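Bottle and can refunds at the Bultwood depot

The refund depot on Irnen Road has changed its hours for the cooler months. It now opens at 8 am and closes at 4 pm, with the last bags accepted at 3:30. The gate on the Marinescu Street side will stay locked until the drainage work is finished, so please come in off Irnen Road and follow the witches hats to the sorting bays.

The centre took in 304 bags during September, up 47 on the month before. A fair number had to be re-sorted by hand. Glass needs to be kept apart from plastic and cans, and anything that has held cooking oil or cleaning products goes in your yellow-lid bin at home.

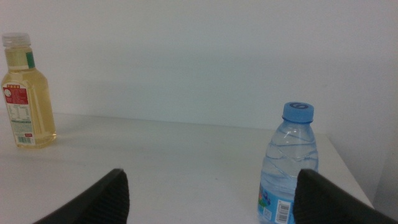 Plastic drink bottles: empty them before they go in the bag.

Lids have been the most common question at the counter. Plastic lids can now stay on, provided the bottle has been emptied and given a quick rinse. Metal lids from glass bottles still go in the tin beside bay 2. Please don't crush bottles flat, as the counting machine rejects them if it can't read the barcode.

Households can bring up to 2000 containers a visit without booking. Clubs and cafes with more than that should ring ahead and use the loading dock behind the old Ginadent building, where there is room to turn a trailer. Refunds are paid in cash or to a bank account, or can be put towards the new shade sail at Bultwood pool. Tell the counter which one you want before your bags are tipped.

Spare bags are on the rack inside the door. Return the sturdy ones if you can.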